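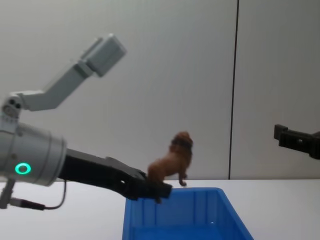
Zamlow Safari Minis and Tidy Bin: two months in

I'll start with the price, because that's the part that made me close the tab twice before I bought it. The set I got was 60 dollars with shipping, and for that you get a bag of little plastic animals and one bin to keep them in. That's it! No play mat, no trees, no tiny plastic fence. I'd been looking at the Hendriks farm set for ages (it comes with a barn, and I am weak for a barn), but my son has been on a big cat kick since April and a farm just wasn't going to cut it.

So, the animals first. The lion is the one I'd buy again on its own. It's small, a warm reddish brown, and it's walking, mid-step, which gives it so much more personality than the stiff ones we had from the dollar bin. My kid calls him Potato. I have no idea why and I've stopped asking. The sculpting is better than I expected at this size, and he stands up on a hard surface without any fuss. On our living room rug he falls over constantly, but then so does everything else, including me.

The rest of the herd is more of a mixed bag. The elephant is great, nice and chunky. The zebra has stripes that don't quite line up on one side, like the printer sneezed. I also got 2 giraffes that are supposed to be an adult and a baby and are, as far as I can tell, the exact same height. My son decided they're twins, so we moved on. If you're buying for a collector type who cares about scale, this would drive them up the wall. If you're buying for a four-year-old, it's fine.

Paint has held up so far with one exception, and I want to be fair about this one: the tip of the rhino's horn rubbed off in the first week. He went in the bath every night that week, and the little card in the box does say to wipe them with a damp cloth. I didn't read the card until later. Potato has had the same bath treatment and looks no different, so maybe I just got a so-so rhino.

Now the bin. I went back and forth on whether to review it separately, since Zamlow sells it alone too, but I think most people are going to end up with the pair. It's blue, it's plastic, and it's open on top, and I've come around to that in a big way. Our last animal box was an Eltach one with a snap lid, and my son could get it open but never closed, so every single cleanup ended with me on the floor doing the lid. With this one he just drops things in. He likes doing it one animal at a time with a speech for each (the lion always goes last, he's the king, he gets a long speech). Cleanup takes forever now but I'm not the one doing it, so I'll take the trade.

A few things I'd change. The bin has no handles, and a kid carrying it hugs it against his stomach and can't see his feet. We've had one spill on the stairs and I heard every single animal go down. I'd also love a spot for a label. I tried a sticker, it peeled off by dinner, I tried a different sticker, same thing. Masking tape and a marker is where I landed, and it looks exactly as classy as it sounds.

It also slides. On a smooth tabletop, if you bump it while reaching in, it scoots. I cut a scrap of that rubbery shelf liner and put it underneath and that fixed it completely. You could probably do the same with a damp dish towel if you don't have any liner around.

My neighbor Tavion Haddad bought the bigger version after seeing ours, the one in the 151 series, and he says the bin is the same shape but deep enough that his daughter basically has to climb in to reach the bottom. She's three. He's using it for stuffed animals now and keeping the minis in a mixing bowl. So unless you've got a whole zoo going, I'd stick with the small one.

I should mention the smell, too, since I saw a couple of people complain about it. Mine did have that new-plastic smell when I opened the bag. I left everything out on the counter overnight with the window cracked and by breakfast it was gone. If you're sensitive to that kind of thing, plan on opening it a day or so before the birthday party and wrapping it after.

How does it stack up against the others we've tried? The Potis animals are softer and squishier, and I'd pick those for a kid who's still chewing on everything. They pick up lint like crazy, though, and our Potis tiger has basically grown fur. The Hendriks ones look the nicest by a mile, but they cost more per animal and I'd be nervous about the thin legs. Zamlow sits in the middle. Sturdy enough for daily play, good enough looking that I don't mind finding them on the bathroom sink, which is where I found the elephant this morning.

Would I pay full price again? Hmm. For the lion, the elephant and the bin, yes. For the twin giraffes, no! I'd wait for one of their sales and grab it then. Four stars from me, five from my son, who would like everyone to know that Potato can also swim.

Quick update: I wrote to Zamlow about the rhino and they offered to send a new one. He'll be staying out of the tub.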